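HLS 116 Household Objects and Their Care
Handout 5: Strung and Beaded Items
Instructor: Sarita Kandpal
Lab supervisor: Yogesh Bhatia

Reading before class: Carnis, chapter on organic materials. The section on seeds and nuts is short and you should read all of it. Skim the section on horn.

1. What counts as a strung item

For this course, a strung item is anything in which separate pieces are held together by one continuous thread, cord, wire or elastic. Necklaces, bracelets, prayer beads, door garlands and curtain strings all fall in this group. Chains made of linked metal rings do not. They are covered in Handout 6 with clasps and other fasteners.

A strung item has two parts that age at different speeds. The beads may last for generations. The cord usually will not. Most of the damage you will see in the lab comes from cord that was left in service too long, and most of the repair work is restringing.

When you fill in an object card, describe the beads and the cord separately. A card that says "necklace, good condition" will be returned to you. Good beads on bad cord is a common finding, and the card has to show it.

2. Bead materials

Glass. Heavy for its size and cool to the touch. Check the edges of the holes, where small chips form. A chipped hole will cut thread, so note it even if the chip is tiny.

Metal. Hollow metal beads dent easily. Do not press them between the fingers to test them. Plated beads wear first where they rub against their neighbors.

Wood. Light and slightly warm to the touch. Swells with moisture. Dyed wood can bleed onto cloth, so test with a damp cotton swab on one bead near the end before doing anything else.

Seeds and fruit stones. This is the group we spend the most time on. It includes rudraksha, lotus seed, Job's tears and a number of others that are sold under local names. They are plant material and they behave like it. They take up oil from the skin, darken with wear, and can crack if they are dried out near a heater.

Plastic. Everything else, including a fair amount that is sold as one of the above. See the note on look-alikes in section 4.

3. Rudraksha in particular

Rudraksha beads are the dried stones of the fruit of Elaeocarpus trees, which grow in parts of South and Southeast Asia. The fruit is blue when ripe. The flesh is removed and the stone inside is cleaned and used as the bead.

The surface is divided by grooves running from one end to the other. The sections between the grooves are called faces, or mukhi. Five-faced stones are the most common by a wide margin. Between the grooves the surface is rough and knobbly, and this is where dust, soap and old oil collect.

Size varies a great deal. Small beads are common in bracelets and in long strands, while large ones are often worn singly. A traditional prayer strand, or mala, has 108 beads and one more that marks the start. Shorter strands exist, so do not assume beads are missing because the total is lower.

Color runs from tan through reddish brown to nearly black. Two strands of the same age can look quite different depending on how often they were worn and whether they were oiled. Color alone does not date a strand, and you should leave age off the card unless the owner has supplied it.

Many owners have religious reasons for keeping these strands. Ask how the owner wants the object handled before you start. Some will prefer that it not be placed on the floor or near shoes. Write the answer on the card under "Owner's instructions" so the next person does not have to ask again.

4. Look-alikes

Three kinds come up in the lab:

Molded plastic. The grooves repeat exactly from bead to bead and there is often a faint seam. Look at several beads side by side under the magnifier.

Carved wood. The grooves are cleaner and shallower than on a real stone, and the grain of the wood can be seen running across them.

Altered stones. These are real stones with extra grooves cut into them, or with a natural groove filled. They are hard to identify by eye. If you suspect one, write "not confirmed" and hand it to Yogesh Bhatia.

Do not use the floating test or the boiling test. Both are widely described and neither tells you anything reliable. Boiling can also ruin the bead and will certainly ruin the cord.

5. Cord

Cotton. Soft, easy to knot, takes dye well. Stretches and frays. Most of the seed strands in the teaching collection are on cotton.

Silk. Stronger than cotton at the same thickness. Weakens in sunlight.

Nylon. Strong and slippery. Knots must be sealed or they work loose.

Elastic. Convenient for bracelets and short-lived. If an elastic strand shows gaps when it is lying slack, the cord is finished.

Wire. Holds weight well but kinks. A kink cannot be straightened out safely – replace the wire.

The lab stocks Itik cord in cotton and nylon, three thicknesses of each. Sign out what you take.

6. Laying out and sorting

Begin with a clear work surface in a light color. White is best for brown and red beads. Wipe it down and let it dry.

Have something along the far edge to stop rolling beads. Round glass beads need this most. Rough seeds do not roll far, but they do bounce.

Take the object out of its packaging over the table, never over your lap. Shake out the bag afterward and look inside it. Loose beads, broken clasps and short lengths of thread tend to stay in the corners. Keep all packets, labels and bags with the object until the card is complete. Printed packets may give the shop or the place of purchase, and owners sometimes want them back.

Separate the pieces before examining any of them. Strands that arrive in one bag are usually tangled, and rings and small chains work their way into the loops. Find a free end and feed it back through. Do not pull.

Beads, a ring and packaging on the sorting table 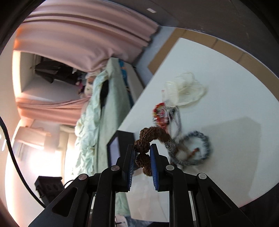 Brown textured beads, similar to rudraksha, with a gray braided ring. A translucent plastic bag and a small red packet lie on the white tabletop.

Lift a strand near the middle and let the rest hang or lie as it will. With your other hand, support any part that is heavy. If the cord gives way, a strand held low over the table is easy to recover.

Next, lay the strand out in a line or a loose curve and go along it bead by bead. Look for cracks, enlarged holes, insect damage, dirt packed in the grooves, and gaps where cord is showing. Mark each problem bead with a paper tag looped around the cord beside it. Do not use adhesive dots on seeds.

7. Cleaning

Dry cleaning comes first and is often enough. Use a soft, clean brush and work along the grooves, from one hole toward the other. Turn the bead a little and repeat. A long strand takes most of a lab period.

If the grooves are still dirty, dampen the brush with plain water and blot it on a towel so that it is barely wet. Do a few beads, blot them, and check the towel for color. Stop if you see any. Never soak a strand.

Dry flat on a cotton towel overnight, away from the heater and out of the sun.

Oil is optional. Use it only on seeds, only if the owner agrees, and only after the beads are fully dry. One drop on a cloth will do a short strand. Too much oil goes sticky and draws dust, and you will be cleaning the same strand again by spring.

8. Storage

Lay strands flat in a shallow tray or a cotton pouch. Hanging puts the full weight on one point of the cord. Thin plastic bags are acceptable for carrying an item home but not for keeping it, particularly with seeds and wood, which can mold if any moisture is sealed in.

One item to a pouch. Metal rings should be kept apart from beads because they scratch glass and catch on thread.

The Vosteo trays on the back shelf are for finished work only. Unfinished pieces go in the drawer with your name on it.

9. Assignment

Choose one strung item from home or from the teaching collection. Complete an object card and write 300 words on its condition. Include:

material of the beads and how you identified it
type and condition of the cord
any marked beads and the reason for each tag
your recommendation: leave alone, clean, or restring

If you recommend restringing, name the cord you would use. Students who missed the December session on knots should see Srivastava, pages 14 and following, before writing this part.

Attach the paper tags to the back of the card in an envelope.

Due 22 Jan 2021, in the lab tray. Late cards go directly to Sarita Kandpal.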